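# Belt Speed Is the Wrong Number to Buy On

Most small packing rooms choose a tabletop conveyor by its top speed. The figure sits at the head of every data sheet, it compares easily between vendors, and it has very little to do with how the bench performs after the first month. My position is that a short conveyor should be bought on three other properties: the surface of the belt, the geometry of the side rails, and the access to the underside.

Start with speed. The packing line at Plornberg, where I spent most of July, has a bench conveyor rated well above anything the operators use. Binta Wike runs the station and keeps the dial in the lower third of its range. Above that setting, small cartons arrive at the end stop faster than a person can pick, check and place them, and they start to climb over each other. The remaining two thirds of the range were paid for and are never used. A slower motor with better torque at low speed would have been the better purchase, and it would also have run cooler.

The belt surface gets one line on the same data sheet, usually a color and a material code. It deserves a page. A smooth belt releases labels and tape residue easily but lets light polybags drift when they meet a rail. A textured belt holds them and collects dirt in the texture. Dark green is common, and I prefer it to white for general work, though for a reason that suppliers don't mention: glare. Under overhead fixtures a white belt tires the eyes over a long shift. The price is that white shows contamination early and green shows mostly scuffs. Scuffs in themselves are cosmetic. A scuff band that stays in one lateral position and gets wider is a tracking fault, and should be treated as one.

Rails are where I disagree with most of the trade. The Stultell catalog sells high guides as a standard upgrade and low rails as the economy choice. For hand work I would reverse the prices. A high guide makes the operator lift the wrist over an edge on every pick. At 600 picks in a shift that is 600 extra lifts, and the guide is stopping items that would rarely have fallen at bench speeds. A low aluminum rail with a finished end cap does enough. The cap matters more than it looks, as an open extrusion end will catch sleeves and cut gloves.

Then the underside. Titilayo Okeke maintains the benches at Rajput and timed a belt change on two models. One took 11 minutes. The other took almost 100, most of it spent removing support legs that had been bolted across the tensioner. Both models had the same rated speed, and on paper the second was the better machine.

I accept the counterargument that speed is measurable and belt feel is not. It is a fair point for a buyer who has to defend a purchase order. The answer is to measure the other things – time to change a belt, height of rail above belt, lowest stable speed under load – and to ask the vendor for them in writing. Vendors who can't supply them haven't looked.
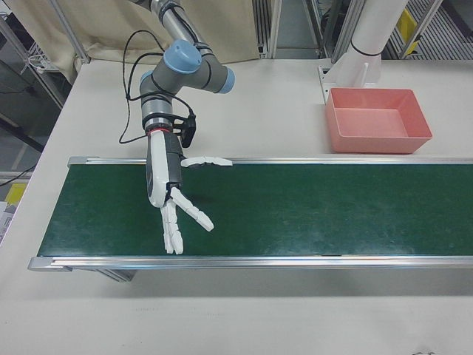 Should a low-rail conveyor be leveled again after it is moved to another bench?

Level it across the width and along the length after every move, then run it empty for a few minutes and check the belt tracking before loading it.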